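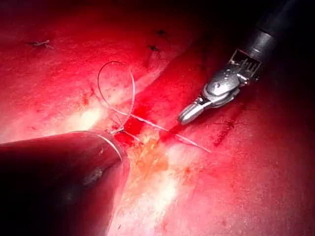

Can a Robot Do the Mending Yet? Project report, draft 2
Remside campus, automation elective
16/07/2022

Question

Our group had to pick a job people do by hand at home or in a shop and say whether a machine can do it yet. We picked sewing, mostly mending. Buttons, hems, a split seam. Casik (the alterations shop on the corner) let us sit in the back and watch for an afternoon.

Why surgery is in a report about mending

Closest thing we could find to a machine doing fine hand stitching is surgical robots. Thin metal jaws, fine thread, soft stuff that moves when you touch it. But in the usual setup a surgeon is driving the arms from a console, so the machine isn't deciding anything. Keep that in mind for the rest of this.

Look at the knot at the start of the report. One end of the thread is lying out straight under the grasper and the rest is standing up in an open loop. The jaws are closed and there's no thread in them. For a machine working alone that's a lot to sort out. Which bit is the tail, which bit is the loop, where to grab. The thread is nearly see-through as well, and the wet surface throws glare back at you. Red on red on red. We had trouble following the thread ourselves on the first look.

What we tried

Plomport arm from the lab, two-finger gripper, a hoop of cotton tea towel, thick black thread. Task was pick up the loose end and pull it through a loop we had already made. No needle, we wern't allowed.

18 tries. 7 picked up the thread. 3 of those got it through the loop. None ended in a knot that held.

Main problems:
Thread flops. You aim for where it was.
Fingers too fat, they pushed the loop flat before they got near it.
No feel for tension. Pulled the cloth out of the hoop twice.
Camera lost the thread when the lamp was on. Lamp off, lost it anyway.

We put matte tape on the table for the last few tries – helped a bit with the glare, didn't help with anything else.

Compared with the shop

The machines at Casik are very good at a straight seam, but a person feeds the cloth and turns the corner. Same with the Van Leeuwen hemmer they use for trousers. Somebody still pins it, checks the length, snips the end. Buttons get done on a machine too, if the shirt is put in right. So the stitching part is mostly solved and the handling part isnt.

Answer so far

Mending at home, no. Shop floor, partly, with a person at the front of it. Fine knots can be tied with robot tools when someone skilled is steering, and that someone is doing the seeing and the judging.

Still to do

Thinner fingertips (3D printed, waiting on the printer)
Coloured thread against white cloth
Redo the count with the lamp in one spot the whole time
Final version due in August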